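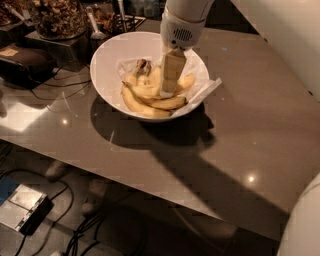

Figure 2. Fruit bowl task, view from the head camera. The segmented fingers are over the middle of the banana bunch.

4.2 Segmented fingers versus the flat pair

I'll be upfront: I expected the flat pair (the Jetton fingers from Section 3) to win this one easily. They'd done well on boxes and jars, and Sabine Pfeiffer had already tuned the Tiwari controller for them back in November. Then we moved on to fruit, and my nice tidy ranking fell apart!

Bananas are awkward. They're curved, they bruise, and a bunch doesn't have one obvious place to grab. Our bowl makes life harder still, as its rim leaves very little room for a wrist coming in at a slant, so we had both grippers come straight down from above (Figure 2). We also kept the crumpled liner in the bowl. I rather like it as a nuisance – it's pale and see-through, it pokes out over the rim, and the depth estimate gets quite confused by it.

We ran 398 attempts on the Culum arm, split evenly between the two grippers, with the bunch turned by hand after every 10. A lift counted if the bunch cleared the rim and stayed up for the full hold. The flat pair dropped the bunch or caught the liner far more often than I'd have guessed, mostly when the stem end faced the back of the bowl. The segmented fingers picked up the liner along with the fruit 18 times, and we scored those as failures too (Sabine thought that was harsh, and she may be right).

One grumble about the camera. With the arm straight down, the gripper hides the upper bananas just when you'd most like to see them, and the arm's long shadow across the shiny worktop doesn't help the Turkent segmenter either. We come back to that in Section 5, where we try a second view from the side.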